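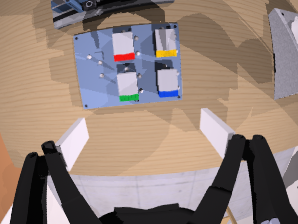 Herner cell, wrist view and board setup - notes for 22 July 2025

Start straight in. Skip the bio slide, Eckhard does the intro.

Thank Shiuli for the scene files. Say up front: this is the sim cell, same layout we copy onto the floor at Brullitz. If it's wrong in sim it will be wrong on the floor, only slower and louder.

What I'm covering: board pose, finger pads, wrist view check, resets. NOT grasp planning. Toshio has that after the break, send people to him.

Board pose

- board is never square to the table. On purpose. We rotate it every reset
- first version had it fixed. Policy scored great, then fell over when Dirk turned the board by hand. Tell this quickly, it gets a laugh
- 453 start poses in the list now, was 39 in June
- the color strips are how you know which way round you are. Red and yellow far side, green and blue near side = home. From the other side it's blue and green at the top, yellow and red underneath. If your log says "home" and you see blue top left, stop the run, the frame is flipped
- don't trust the board outline alone, a rectangle turned 180 looks like the same rectangel
- the pins are your second check. Pause here, let them look
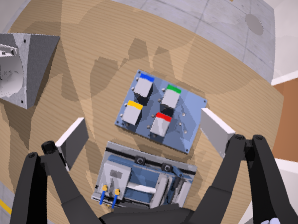
Finger pads

- open the gripper ALL the way before you touch the board pose. Both pads in view, nothing between them
- if you can only see one pad, the wrist offset is off. Fix that first, then everything else
- pads get swapped in the model when we swap them on the floor. Same day. We forgot once, lost 173 episodes, all of them short on the right side
- collision mesh for the pads is its own file! Changing the visual does nothing for contact. Ask who has been caught by this, hands up
- run the Hendska check after any pad change. Open, close, open. Read the gap off the log, don't eyeball it

Wrist view check

Slow down a bit here.

- park pose, gripper open, board between the pads in the view. That's the whole test
- board up in the top half is fine, we want table edge and floor in there too. Gives you a horizon when the light changes
- shadows: leave them on. We had them off for speed and the detector got lazy. They shift around with the light seed so don't tune against one view
- save one still per pose and look at it with your own eyes before starting a batch of 1,000. Takes a coffee 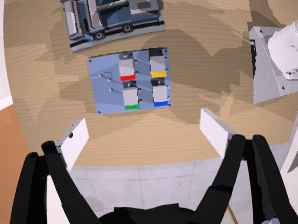
Torben Sperling asked at the dry run whether you really need a still for every pose, wouldn't a sample do. Answer: a sample did fine until the one bad pose was outside the sample. Also he wanted to know what happens when the view check fails in the middle of a batch - it stops, it does not skip. Okonkwo script used to skip. Took that out.

Resets

- clear contacts first, THEN move the board. Other order and the blocks jump
- board last pose gets written to the log, with the seed. No seed no bug report, I mean it
- arm goes back to park before the next pose loads. yes it costs time
- if teh base shifts even a little, redo the wrist offset. Don't nudge the camera to make the view look right

Leave this one up during questions:
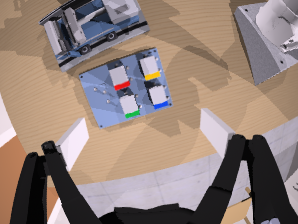 Slide 4: board at an angle, red and yellow strips on the upper blocks, gripper open.

Likely questions - license (ask Eckhard), why not an overhead camera (we have one, different talk), run time per batch (Dirk has the sheet). Laptop adapter is in my bag, side pocket.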